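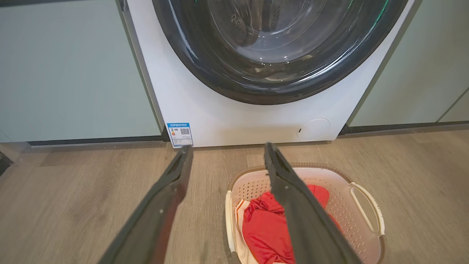 Laundry Challenge Team FAQ

Hanrahan Robotics Club, updated January. Read this before you email Salim. Most of what you want is in here.

What is the Laundry Challenge?

Our build for this year. Arm on a wheeled base, has to get clothes out of a basket and into a front loader, close the door, done. No person touching anything once the run starts. It's one of the home tasks at the Pludbridge meet. Other tasks are table setting and shoe rack, we are not doing those, please stop asking about shoe rack.

Who can join?

Any student at Hanrahan, any grade. No tryout. You do not need to have taken programming. You do need to show up. Miss 3 sessions without telling anyone and your spot on the run crew goes to the next person on the list. You can still come to build nights.

I can't code. What would I do?

Lots. Driving the arm for demos. Labeling. Wiring. Printing finger pads. Keeping the run log. Setting up the clothes between runs, which is a real job and a harder one than it sounds. Asabe Briggs started on clothes setup and is now lead driver.

When do we meet?

After last bell until 5:30. Build nights go till 8. Schedule is on the door of the lab, it changes, check the door and not this page.

Where?

Electronics lab for anything with a soldering iron. Practice laundry corner for everything else. Shoes with closed toes in both. Long hair tied back near the arm.

What does it cost?

Club dues are $210 for the year. Covers your shirt, meet entry and your share of parts. Doesn't cover the bus. If dues are a problem talk to Ms. Lemieux, it stays with her, and there is a form but it's one page.

Where does the rest of the money come from?

We had a $2,000 grant from Prakside and we raised $1,000 ourselves at the fall sale. Most of it went on motors. The rest went on replacing a motor.

What does a full run look like?

Start pose, base parked facing the washer. Basket on the floor in front of the machine, always on the floor. Robot finds the basket, grabs one garment, lifts, checks it only has one, goes in the drum, lets go. Repeat till the basket reads empty. Then door. Then back to start pose, and the driver calls it.

Why one garment at a time?

Rules. Two at once is a penalty even if both land in the drum. Sleeves are the problem, one sleeve hooks the next thing and up they both come. If you're driving and you see that, put it back down and regrab, do NOT shake it. Shaking is how we lost the first wrist cable.

What clothes do we use?

Whatever is in the clothes bin. Mix of colors and fabrics, on purpose. Shiny sports stuff is hard for the fingers, it slides. Light stuff in a white basket is hard for the camera. A red jersey is about the easiest thing to find and one of the worst to hold on to, so good practice. No zippers, no belts, nothing with metal buttons. Don't bring your own clothes unless you don't want them back.

How are the clothes supposed to be in the basket?

Bunched. Not folded into squares, not rolled. Drop them in from waist height and leave them. If you arrange them nicely the run will go great and teach us nothing.

Can I move the basket?

Between runs yes, and you should. Turn it a little, slide it a little, closer or further, left or right. Write down that you moved it. During a run no. If the base bumps it, leave it where it ends up and let the driver deal.

Do we run the washer for real?

No. No water, no soap. Drum stays dry, door opens and shuts, that's all we use it for. Do not press buttons to see what happens. Do not take off the little round cap at the bottom right either, that's the drain filter and whatever is behind it ends up on the floor.

Why does the robot miss the door rim?

Three usual reasons. Glass reflections, the camera sees the room in the door and gets the depth wrong. Dark fingers in front of a dark rim, hard to tell apart in low light. Or somebody changed the lights halfway through a session. Overheads on, all of them, the whole time. Harpreet is working on the first two. The third one is you guys.

What software do I need on my laptop?

The Undska viewer, so you can play back runs. Install link is in the team folder. Works on anything from the last few years. Chromebooks are a maybe, ask Harpreet MacLeod before you spend an evening on it.

How do I name a run?

Your initials, run number, then pass or fail. Like JB-14-fail. No spaces. Don't name things "final" or "test2" or "good one". We had a folder last year with four "good one"s in it and none of them were.

Do we keep failed runs?

Yes!! Keep every one. Fails go in the same folder as passes. Add a line on what went wrong, few words is fine. "dropped at rim", "grabbed two", "missed basket". Don't delete a fail becuase it's embarrassing, everybody has them.

What counts as a pass?

All garments in the drum, door latched, no person past the tape. A sock hanging over the seal is a fail. Yes even if the door shuts on it.

Who can press the red stop?

Anyone. Any time. You don't need permission and you won't be in trouble for stopping a good run. Say "stop" out loud when you hit it so the driver lets go of the controls.

What if something pinches or smells hot?

Stop button, then power off at the base, then get an adult. Jamila Begum or Ms. Lemieux, one of them is always in the building on club days. Don't reach in to free the clothes while the power is on.

Can parents watch?

Build nights, sure. Stay behind the tape. Little brothers and sisters too but somebody has to be holding on to them.

Who goes to Pludbridge?

Run crew of six plus two alternates. Picked from the run log and attendance. List goes up on the lab door two weeks ahead. If your on the list you need the travel form in before the bus count or you're not on the bus.

Will this count for credit?

Not class credit. Service hours, yes, for helping at the middle school demo. Get Salim Kaijage to sign your sheet the same day, he won't remember next week.

My question isn't here

Ask at the start of a session, not in the middle of a run. Or put it in the question box by the printer, gets emptied when someone thinks of it.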